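Subject: Re: Jewelry sorting for the Foria sale

Laine Kivi wrote:
> Are the small pieces going in the pink tray or staying loose?

Dear members,

The pieces are to be placed in the pink tray. Sorting is under way on the "Now or never" cloth.
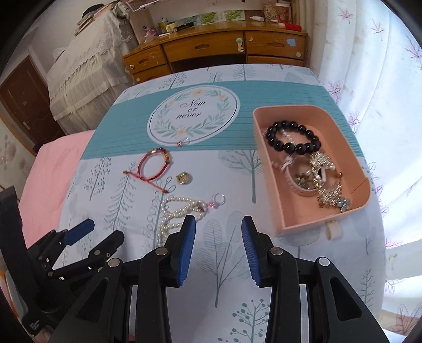
Red cord bracelet and pearl necklace, with the pink tray at right.

Rings are handled last -- one at a time, including the one with the pink stone. 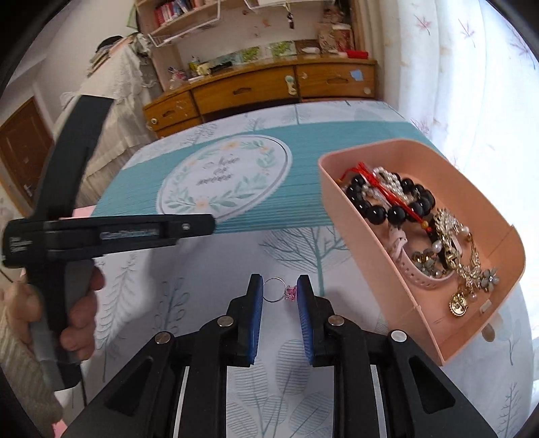 Pricing

Entries above 100 require a second signature. The ring with the red stones is listed separately

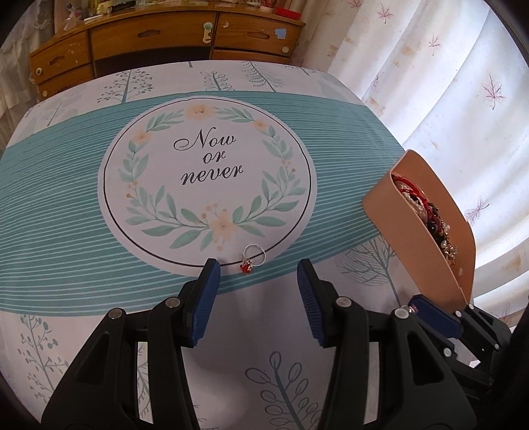 and will remain so until the list is approved. Corrections may be sent to me by noon.

Saulius Juška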